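PC Hardware Basics - Handout 6: Drives, Caddies and the Bays They Live In

Instructor: Rosario Amato
Bench sessions: Ottar Backlund
Room 113, February

Welcome back! This is my favorite unit of the course, and I will try to keep it to a reasonable length. Last time we had the side panels off and looked at power supplies. Now we get to the part of the machine that holds everybody's stuff: the hard drive, and the clever bit of plastic that holds the hard drive.

Before you start, please read section 2 of the Vitale workbook. If your copy is the older printing, the drawings are in the back.

1. Words we will use

Drive: the hard disk itself, with its platters sealed inside a metal housing and a circuit board on the underside.

Caddy (or tray, or sled - people use all of these and I will too): the frame a drive rides in. It gives you something to hold on to and lines the connector up with whatever it has to meet.

Bay: the space the caddy slides into.

Bracket: the part that supports or guides the caddy.

Chassis: the metal body of the computer.

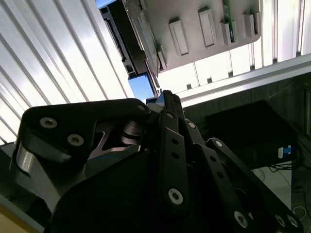

I love how much thinking goes into a part as plain as a caddy. Somebody had to decide where your thumb goes, how far the frame can flex, and how a tired technician at 4 p.m. is supposed to know which way is up. Pick one up and turn it over a few times before you put anything in it. Run a finger down the rails. You will learn more in a minute of that than from a page of my notes (keep reading the notes, though!).

2. Color as a signal

Many makers use a bright color for the parts you are meant to touch. Blue is a common choice, and green turns up too. Once you know to look, a crowded machine gets a lot easier to read: find the colored tab and you have found the place where your hand belongs. Everything gray or silver around it is usually structure.

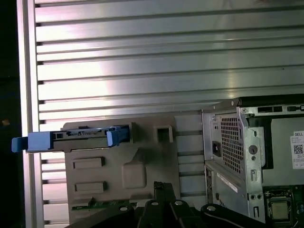 Photo: Restelier bench set, Room 113

On our practice pieces the latch handle is blue and the bracket is tan, so the two are hard to mix up. Look at the molded shapes in the bracket as well. Raised edges and recesses in a piece like this can guide a part, stiffen the plastic or leave room for something behind it. Ottar will ask you which you think is which, and he does enjoy a good argument on the subject.

3. Handling the drive

Power off, cord out, wrist strap on. Then:

Hold the caddy by its frame or by the sides of the drive.
Keep your fingers off the circuit board and off the gold contacts.
Set it down gently on the foam mat. A drop of a few inches onto a hard bench can be enough to finish an older disk.
Note the serial number in your log before the drive goes anywhere.

Our practice drives have bench numbers too. If you draw 462 or 1089, check the log first - both have been through a lot of hands and their entries run to several pages.

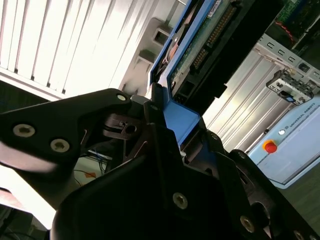

Fig. 3. Drive in its blue tray, circuit board and gold-colored pins exposed.

The contacts are the part to get excited about. Power and data both pass through that one small area, and it all depends on clean metal touching clean metal. Never scrub them with an eraser, whatever your uncle told you. If they look dirty, bring the drive to the front and we will look at it together under the magnifier.

4. Sliding it in

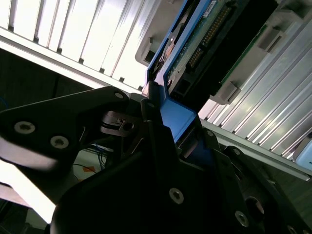

Alignment comes before force, every time. Start the caddy straight, let the rails find their guides, and push evenly. In tight quarters, such as a caddy going up between two ribbed aluminum panels, your view of the far end may be poor, so go by feel and stop at the first hint of scraping. Back out, look, start again. A good fit has a smooth, slightly springy feel at the end of its travel, and I promise you will come to enjoy it.

5. For next time

Sketch one caddy from the bench set and label the frame, the latch and the connector end. Rough pencil is fine.

Write half a page on this: if you could change one thing about the caddy you handled, what would it be?

Borrow the Gomum screwdriver kits from the cabinet, code 2072, and sign them out. The Buvico kits stay in the room.

Ottar has the bench open from 3 to 5 p.m. for anyone who wants extra practice before the hands-on check.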